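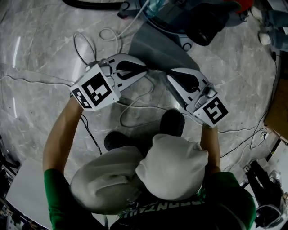
How I Watch Space Station Passes From My Backyard
23/07/2024

I've been waving at astronauts since February (my neighbors have stopped asking) and it's so much easier than people think! No telescope, no fancy gear, just a clear sky around dusk or dawn.

First, get your pass times. I use a little site called Noltska, where you type in your town and get a list for the next 14 days. The Vundix app works too, but I find the alerts too jumpy.

Pick a pass that climbs at least halfway up the sky. The low ones hide behind my garage every single time.

Go outside 2 minutes early and face the direction on the list. You want a steady bright light with no blinking. If it blinks, it's a plane, and yes, I've waved at plenty of those.

Want a photo? Put your camera on a tripod (mine's an old Pinto with a sticky leg), set the ISO to 200, focus on a bright star and leave the shutter open for ten seconds or so. You'll get a lovely streak!

If the light fades out halfway across, don't panic. The station has gone into Earth's shadow. Go in, have some cocoa, and check the list for tomorrow's pass.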